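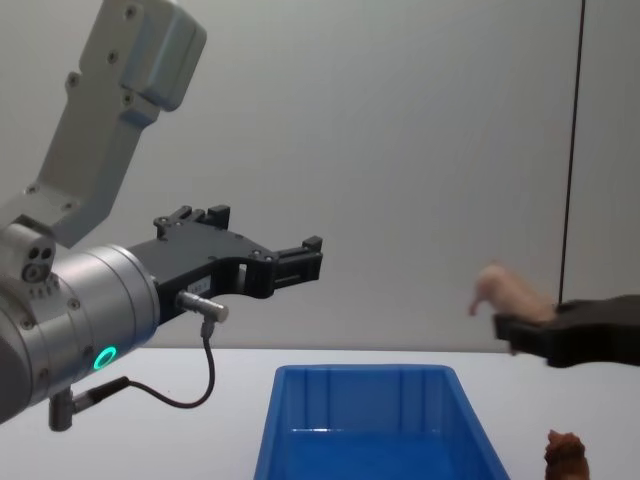 Equipment Planning for Robot Cells
Handout 4: Budgeting a two-arm station

Read before the session on Thursday, October 24, 2024. Bring your draft budget sheet.

1. Scope of the budget

The arm price is the figure students quote first. It is only one line. A two-arm station also needs grippers, cables and connectors, a table, a mounting frame, bins, test objects, spares and setup labor. Enter each on its own line, even when a vendor bundles them.

2. Grippers

List each gripper separately from its arm. Parallel-jaw units are the default in this course. Record jaw opening, payload, connector type and replacement price of the finger pads. Pads are consumables. Where the gripper cable runs outside the arm, as on the Jaltard cell, budget one spare per arm and leave slack for full wrist rotation.

3. Small items

Bins and soft toys are cheap but must be fixed early, as bin size and object size set the jaw opening. The planning allowance is $80 for bins and $124 for test objects.

4. Worked lines (Hovier plan, one station)

Spare cables and connectors: $100
Bins: $80
Test objects: $124
Table and mounting hardware: $1,585
Subtotal, excluding arms, grippers and labor: $1,889

5. Timing

Order long-lead items first. In the Macaraeg plan the arms were due in April and the table was ordered after them, so the arms stayed in storage. Put the table and power work ahead of arm delivery on your chart.

6. Exercise

Rework the section 4 lines for two stations. Share spares between stations where the connectors match. State which lines do not double. Submit one page.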